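4 Washing and drying heavy bedding

Sections 4.1 to 4.5 apply to the Lolosberg 300 washer and to the Lolosberg 300 D, which is the same machine with a drawer underneath. If you own the Nodonville tumble dryer as well, read section 5 before you put anything in it, particularly anything you like.

4.1 What counts as heavy

For the purposes of this manual, heavy bedding means fleece blankets, throws, quilted bedspreads, mattress covers and single duvets with a washable filling. Double duvets are not heavy bedding. Double duvets are a job for the launderette, and the drum will make this point more forcefully than we can.

Weigh the item dry on your bathroom scales if in doubt. Stand on the scales with it, stand on them without it, and subtract. The maximum dry load for the Bedding programme is printed on the inside of the door, where you will see it every time you are about to ignore it.

4.2 Before you load

1. Read the care label. If the label has faded to a blank white tag, treat the item as delicate and use the Gentle programme at 30 degrees.

2. Shake the item outdoors. Crumbs swell, hair gathers in the filter, and coins find the pump.

3. Check for loose stitching along the hem. A short tear goes in and a long one comes out.

4. Fasten any buttons, poppers or zips. Tie ribbons in a bow, as a knot will still be there at Christmas.

5. Wash dark reds, navy and black on their own for the first three washes. The colour-catching sheets sold in supermarkets are a help, but they have their limits and pink pillowcases are one of them.

Note: New fleece sheds. Run the first wash alone and clean the filter afterwards (see 7.2).

4.3 Loading and starting

1. Open the door and spin the drum once by hand. Remove the sock.

2. Feed the item in loosely, one corner first, turning the drum a little as you go. Do not roll it up. A rolled blanket washes on the outside only and then bangs about like a guest looking for the bathroom.

3. Leave a hand's width of space at the top of the drum.

4. Pour liquid detergent into compartment II. Use half the dose you would use for cotton. Leave compartment III empty, as fabric softener flattens the pile and makes fleece feel faintly greasy.

5. Close the door until it clicks. If it doesn't click, there is blanket in the seal.

6. Turn the dial to Bedding and press Start. The display shows 136, which is the length of the programme in minutes. It will show other numbers later, including some larger ones. The machine weighs the load as it goes and changes its mind.

CAUTION: Do not choose a spin speed above the one preset for Bedding. The other programmes go up to 3,000 in the settings menu, but that figure is the service-hour counter and has nothing to do with spinning. We have asked for the menu to be rearranged.

4.4 If the machine stops with the drum full

Heavy items sometimes gather on one side. The machine will try to even them out, fail, try again, and then show UNB on the display. No damage has been done.

1. Press Pause and wait for the door lock to release. This takes up to two minutes. Pulling the handle makes it feel longer.

2. Lift the item out into a basin, open it up fully and put it back loosely.

3. Add two bath towels of a similar colour if the item was washed alone.

4. Close the door and choose Rinse and Spin.

If UNB appears a third time, check that the machine is level. Customers in Lernville, where the older houses have few floors that could be called flat, may ask the shop for the taller set of feet.

4.5 Drying and finishing

1. Dry fleece flat or over two parallel lines. A single line leaves a ridge down the middle which outlives the blanket.

2. Keep it off radiators. Polyester fleece may be 100 per cent washable and still melt.

3. Turn it over halfway through, then spread it out and smooth the pile in one direction with your palm. Small wrinkles of the kind shown in Fig. 9 can be left alone.

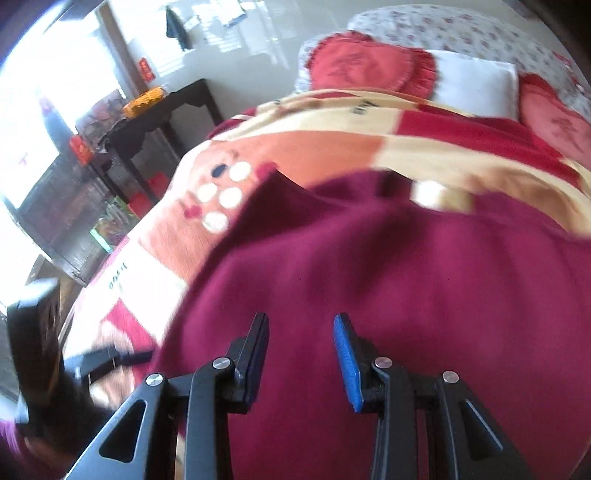 Fig. 9 Maroon fleece blanket with shallow creases. Do not iron.

4. Fold only when the thickest part, usually the hem, feels dry to the back of your hand. Fingertips are optimists.

5. Store in a cotton bag or on an open shelf. The vacuum bags sold under our Quiambao name are meant for duvets and will crush fleece pile if left through the summer. If yours has been in one since July, hang it in a steamy bathroom for an evening and brush it lightly.

Note: Leave the washer door ajar after every Bedding programme and wipe the fold of the rubber seal. For what you may find in there, see 7.4.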